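The subscription you will forget about

Every few months somebody declares that buying games one at a time is over. The latest round came with the relaunch of Sonavlow, the all-you-can-play service from Bumier, and I have now read the same three paragraphs on so many sites that I could recite them. One monthly fee, hundreds of games, never pay full price again. I'd like to slow down before anyone hands over a card number.

Start with the library. Bumier says there are 364 games in it. I scrolled through the whole list one evening, and a good part of it is padding: mobile ports, old sports titles with last decade's rosters, "definitive" editions listed separately from the plain ones. Count a racing game and its two expansions as three entries and you can get to a big number pretty fast. I marked the ones I would ever install. Then I crossed out the ones I already own, and the list got short.

My own collection doesn't flatter me either. I have some 700 games across various stores and discs, most of them bought in sales, most of them never finished. So I understand the pitch. If you're going to ignore games anyway, why not ignore them for a flat fee? But a game I bought in August and never touched costs me nothing in September. The subscription bills me again.

Then there is the matter of what leaves. Games rotate out of Sonavlow with two weeks' notice, posted on a page you have to go looking for. I was four chapters into Flima, a slow and rather lovely thing about running a ferry, when it showed up there. Two weeks is plenty of time if you are fifteen and on vacation. I'm neither, and I bought the game in the end, at full price, to finish what I had started. Your saves do carry over, to be fair. The fee you have already paid does not.

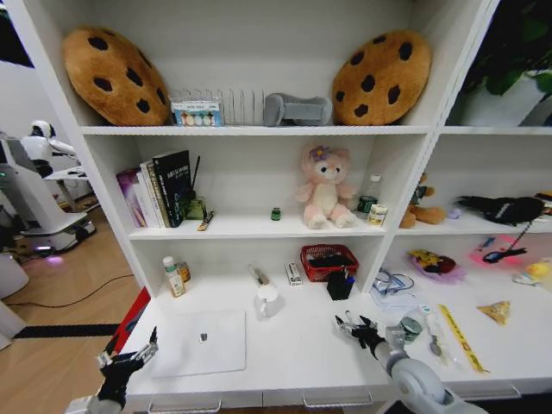
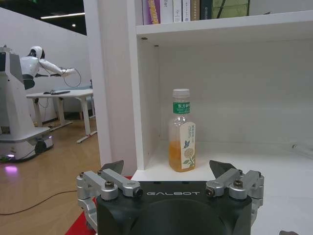
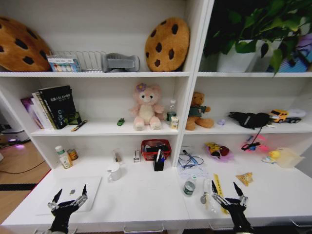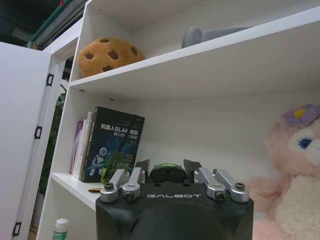
White shelving in all four, with the cookie cushions up top in the first and third.

People who like these services tell me I'm missing the point, which is discovery. You try things you would never have paid for. I believe them, and it has happened to me. I played a strange little puzzle game for a weekend because it was sitting there and cost nothing extra. But we used to have something for that, called a demo. It was free, and it didn't ask for my billing address.

I also wonder what it does to the games. Sonavlow pays studios partly by hours played, or so Bumier's own developer page says. The wording is vague and the rates aren't given. Think about that from the side of a small team with a tight four-hour story to tell. Dimitrov, the studio behind Flima, kept its game short on purpose, and it's better for it. Under a pay-by-the-hour deal, the smart move is daily rewards, a crafting system and a map full of feathers to pick up. Maybe that won't happen. I have seen enough maps full of feathers to doubt it.

The price is the other thing that worries me — it's low now, and I don't think it will stay low. Bumier is trying to get big before anyone else does. A company in that spot charges less than the thing costs to run, and later it stops doing that. By then your saves and your friends list live inside its app, and leaving is a chore. We went through this with TV. I pay more for television today than I did when I had cable, and I still can't find the movie I want.

None of this makes the service a scam. If you have kids who burn through a game a week, or you just bought your first decent PC and own nothing, a month or two could be a very good deal. Sign up, play the four or five things you care about, and cancel. Put a reminder on your calendar the same day, though. The cancel button is under Account, then Plan, then Manage, then a link in small gray type that says "other options."

I let mine run two months longer than I meant to.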